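**Reading drift on cheap load cells — filter or recalibrate?**

**ktrnka_m** wrote:

We have 200 Siliņa load cells under storage shelves, logging once a minute to a Zotix gateway. Since July the zero point on many of them has been creeping up. One empty shelf now reads 1004 grams. Should I subtract a moving baseline in software or go around and re-zero them by hand?

**usman_n** wrote:

Baseline in software. We did it at Rallham and it took an afternoon. Pick the lowest stable reading over a day and call that zero.

**cduda** wrote:

I don't agree. That only works if every shelf is empty at some point in the day. If a box sits there all week, your baseline eats the box.

**usman_n** wrote:

Fair, but most of ours did empty out overnight. Depends on the site.

**ktrnka_m** wrote:

Ours don't. Some shelves hold the same stock for a month.

**baoshan** wrote:

Do you log temperature? Creep that starts in summer is often just heat. Plot one cell against room temperature before you change anything.

**ktrnka_m** wrote:

Gateway has a temperature channel, but it sits in a closet down the hall. Would that do?

**baoshan** wrote:

No. Tape a sensor to the shelf bracket, next to the cell.

**kalliopi_v** wrote:

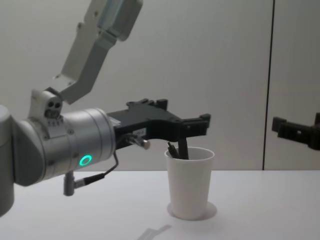
Temperature explained part of ours, and the rest was mounting. The bolts had loosened and the cells were twisting a little under load. Check that with something you know the weight of, and use a light item as well as a heavy one. A paper cup like the white one on the table there weighs next to nothing, and if the reading moves by 50 grams when you set one down, the problem is mechanical and no filter will fix it.

**cduda** wrote:

Agree with this. Tighten first, then re-zero, then log for a week.

**usman_n** wrote:

With 200 cells that's a lot of walking. I'd do ten and see.

**ktrnka_m** wrote:

Ten it is. I'll start with the worst ones and put a temperature sensor on two of them. Does anyone have the torque value for the Siliņa mounts? The Hikatine manual I was given covers a different bracket.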